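January
By Munther Nasrallah

I put off patching the nail holes in our Camden apartment for so long that my sister started asking if they were art. Turns out it's a one-evening job, plus a bit of waiting around!

Start by scraping off anything that sticks out around the hole (I use an old butter knife). Press in a little lightweight spackle with a putty knife, then pull the blade across flat so you leave a tiny hump. It shrinks as it dries, so a hump is good. 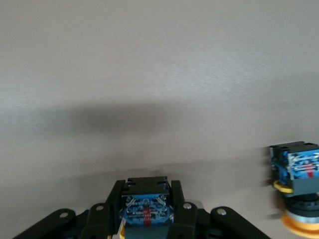

Now leave it alone. The tub will say a couple of hours, but I give mine the full 24 and do the sanding the next night after dinner. Use a fine sanding sponge and go in small circles, really lightly, until you can't feel an edge with your fingertips. Wipe the dust off with a damp rag.

For paint, dab on a thin coat with a small foam roller and feather it out past the patch. Let that dry and do a second one. A brush works too, but I always end up with streaks (my hallway has 7 shiny spots to prove it). If you've lost the old paint can, cut a chip from behind a switch plate and take it to the store to be matched.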